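The **Wistgate Town Center Program** is a local economic development plan in the town of Wistgate. It was started to bring small businesses back to the empty storefronts of Cordeiro Street, and it is managed by the town's planning office. The program is best known for its shared rent model, in which the town pays a part of the rent during the first months of a new lease.

## Background

Until the closing of the Pudden shoe factory, most shops on Cordeiro Street lived from the factory workers and their families. After the closing, many owners retired and did not find a person to take over the business. The town council first tried to attract one large employer to replace the factory. It offered a tax reduction and a piece of land near the rail line, but two companies that showed interest chose other towns.

A later council decided to work with smaller investors. The planning office made a list of all the commercial properties in the center, with the name of the owner, the condition of the building and the price asked. Such a list did not exist before, and several owners lived far away and had to be contacted by letter.

## Operation

A business that wants to join the program sends an application to the planning office. If it is accepted, the town pays 50 percent of the rent for the first year. The tenant must keep the store open at least five days a week and must stay in the building for a second year at full rent. A tenant who leaves earlier has to return a part of the money.

Food sellers, repair shops and clothing stores are accepted most often. Offices without public entry are not accepted on the ground floor, but they may rent the upper floors without support from the program.

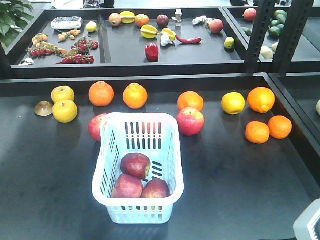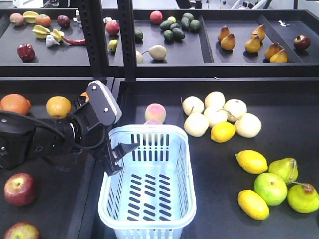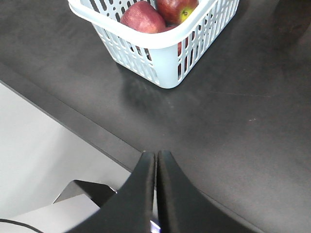 Saoirse Lenihan wrote in a letter to the town newspaper that the rule of the second year was too hard for families who open their first store, and she asked the council to let them pay the money back in small parts. The council discussed the letter in its November meeting and changed the rule for tenants with fewer than three employees.

## Financing

The money comes from a parking fee in the center and from a yearly payment by Clirkico, a company that bought the former factory land and uses it for storage. The payment was part of the sale contract. The highest support for one tenant is 80 dollars per square meter in a year, and the owner of the building must agree not to raise the rent while the support is paid.

## Reception

Opinions in the town are divided. Supporters say that the street is busier in the evening and that owners have begun to repair their buildings. Critics answer that the parking fee keeps away customers from the villages, who have no bus connection after 6 p.m. Owners of older stores also complained that they pay full rent next to a competitor who pays half. For this reason the council later opened a smaller fund for the repair of signs and front windows, which any store in the center can use.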